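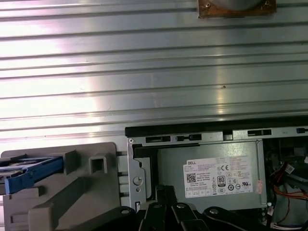
Visit to the Brirkport Reuse Center, April

Eight of us from the Devholm repair club went over to Brirkport in April to see how the reuse center there handles donated computers. We have been fixing lamps, radios and the occasional vacuum cleaner in Devholm for a few years, and people keep turning up with old desktops that we don't know what to do with. Brirkport has been taking them in for 11 years, so it seemed worth the drive. Jessie Niven set it up with the center and I said I would write it up for the members who couldn't come.

Parking is behind the building, off the service road. The front lot belongs to the carpet store and they do ticket. The door you want has a buzzer on the left side. We were there by 9:30 and finished up a little after 2.

Struan Crichton met us and took us through. He runs the intake side. The building used to be a bus garage and the floor still slopes to the drains, so every rack has shims under one end. It is heated by two gas units in the ceiling, and they are loud enough that he waited for them to cycle off before he started talking.

Intake

Donations come in at a roll-up door on the side street. Last month they took in 268 desktops, plus laptops, monitors and printers, which are logged separately. The donor fills out a half-page form: name, phone, what it is, whether it turned on the last time they tried. Struan said the last question is wrong about as often as it is right, but it gets people talking about the machine.

Each computer gets a numbered paper tag on a string. They tried stickers and the stickers fell off in summer. The tag number goes in a ledger and also in a spreadsheet. I asked why both, and he said the spreadsheet was lost once.

They stopped taking tube monitors two years ago. The recycler they used, Liang, began charging by weight for them, and the center couldn't pass that on to donors without the things ending up in the creek. The county takes them twice a year now at the transfer station.

Drives

Hard drives come out before anything else happens. They go in a locked steel cabinet, and the tag number is written on the drive in marker. Drives that pass a test are wiped and go back into stock. The rest are drilled. We saw the drill press, which is an ordinary shop one with a wooden jig clamped to the table to hold the drive flat.

Anqi Guo from our group asked if donors can watch. They can, on request, and a few do every month. The center will also give a signed slip with the drive's serial number on it. If we start taking computers in Devholm, I think we need the slip from the first day. It is the first thing I would ask about if it were my tax returns.

The benches

There are 14 benches in the main room, in two rows, with power strips hung from overhead so that cords don't run along the floor. Each has a rubber mat, a wrist strap, a magnetic tray for screws and a can of compressed air. The cans are the biggest supply cost after the rent on the dumpster. They priced an electric blower and are going to buy one this summer.

Work goes in a set order. Open it, blow it out, look for swollen capacitors, check the fans turn by hand, then try it with a known good power supply. If it doesn't start in 20 minutes of work it goes to parts. That rule is written on the wall over the sink. Ibrahim Osagie, who has worked the benches the longest, told us the rule came from an old tower that three people spent most of a winter on. It had a bad power button.

Memory and power supplies are pulled from the parts machines and tested. Cases are bundled by size and sold for scrap steel. Side panels are kept if they are straight, because customers always seem to have lost theirs. Small screws are sorted by thread into muffin tins, coarse on one side and fine on the other, and anything they can't identify goes in a coffee can.

Everything that leaves gets a free operating system. They use Zeratgate for tracking which machine got which install. It looks like a plain table in a web browser, and Qianru Cao took down the details to see if it would run on the club's laptop.

The store

The store is at the front and is open four afternoons a week. A basic desktop with a keyboard and mouse was $45 on the day we went, and monitors started at $15. School families with a voucher pay nothing. There is a 30-day return policy and the return pile had three machines on it, one with a note taped on that said only "noise."

There was also a shelf of cables at a dollar each. Several of us bought cables.

Lunch

The center doesn't have a lunch room for visitors. We went to the diner across from the post office, which was fine but slow with eight people. The soup was bean. If another group goes I would call ahead or bring sandwiches and use the picnic tables by the river, which is a five-minute walk.

What we might do

We talked about it in the van going home. Nearly everyone agreed we don't have the space to do what Brirkport does. Jessie thinks we could run one computer evening a month, by appointment, limited to cleaning, memory upgrades and taking out drives for people who want to keep them. Anything bigger would go to Brirkport. Struan said they would take our overflow if we tag it their way and deliver it ourselves.

For that we would need four mats and straps, a cabinet that locks, and somebody with a truck every other month. Qianru is getting prices on the mats. The cabinet in the back hall may do if we can find the key.

Bring ideas to the next meeting. I have a copy of the intake form and the bench checklist if anyone wants to look at them before then.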